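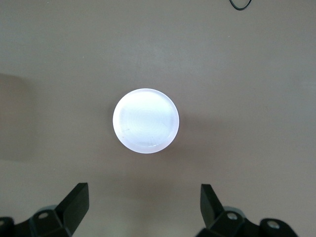

# What the lid station changed, and what it left alone

I have worked at the Skister plant for most of my adult life, the last stretch of it as a line lead on finishing. We make plastic closures: jar lids, caps, a few short pucks that go inside other people's products. In April the company put a robot arm on the inspection bench. I was asked to write something for the works newsletter, and it came out longer and less cheerful than they wanted, so I am putting it here.

My view is that the arm should stay. I also think the company has been careless about what the job has become for the people who used to do all of it by hand, and that this can be fixed without much money.

## The old bench

Inspection used to be four seats. You took a lid out of the tray, looked at the top, turned it, looked at the rim, and put it left or right. A good inspector caught specks and scuffs without seeming to look. The targets were set by the Sernidberg contract, which is strict about marks on white parts, and a person could keep up with it for an hour or so before the eyes started to go. We rotated. People talked. Wrists and necks hurt, and a fair number of us have had treatment for it.

I don't miss that part and I don't trust anyone who says they do. The people most sentimental about hand inspection have mostly never done a full shift of it.

## The new one

The arm takes one piece at a time off a plain table. It has a camera close to the gripper, and the picture goes up on a monitor by the bench. Two black fingers come in at the bottom, the piece sits out ahead of them, and whoever is on shift can see what the arm is about to close on. A small dark speck on a white face shows up well, much better than it did under the old lamps. Gray scuffs low on the rim are harder. The software from Gallardo gives each piece a score up to 100, and anything it is unsure about gets held for a person.

So the bench went from four seats to 2. The other two people moved to packing, at the same pay, which was promised and was done. I give the company credit for that.

The trouble is with the seats that remain. Before, an inspector saw every piece, good and bad, and most were good. Now she sees only the ones the machine could not decide on. Every one is a hard call. There is no easy run of clean lids to rest on between them. In the first full batch under the new setup, 994 pieces came up on hold, and each needed a person to say yes or no. On paper that is a small share of the work. It is also all of the difficult work, handed over in one lump.

Gunhild Hauksdóttir, who has inspected here longer than I have, put it to me this way: "I used to be tired in my neck. Now I go home tired of deciding." She isn't against the arm. She asked for it to be moved closer to her side so she could reach the reject tray.

## Who owns the call

There is a second problem, and I think it matters more. When a bad lid reached a customer in the old days, we knew it had gone past a person, and the person usually knew how. We talked about it at the bench and moved on. Now a piece can pass on the machine's score alone, and when one of those comes back, the form still has a box for the inspector's initials. Twice this spring someone was asked to sign for a piece she had never seen.

That is wrong, and it's a paperwork problem, so it could be changed tomorrow. If the machine passed it, the form should say so. The person who sets the pass score should be named too. At the moment that is done by an engineer at our Poren office, who is good at his job and has visited the bench once.

I would like the inspectors to have a say in that number. They know which scuffs wipe off and which don't. They know that a batch with faint rings on the top face is fine and always has been, because that is how the mold leaves it. The software had to be told this, and for a week it held nearly everything while we waited for a reply by email.

## What I would ask for

- Mix clean pieces back into the hold tray, so the work has some rhythm to it.
- Keep rotation. It was dropped when the seats were cut, and the reason given was that the new job is lighter. It is lighter on the wrists.
- Change the form.
- Let the inspectors on shift adjust the pass score within limits, and write down when they do.
- Train the two who went to packing on the new station as well – otherwise a single sick day stops the bench.

Management tells us that the next step is a second arm on the cap line. I expect it will work fine. I would want the cap inspectors in the room before the table is bolted down, and I have told my manager that. He said he would pass it on to Poren.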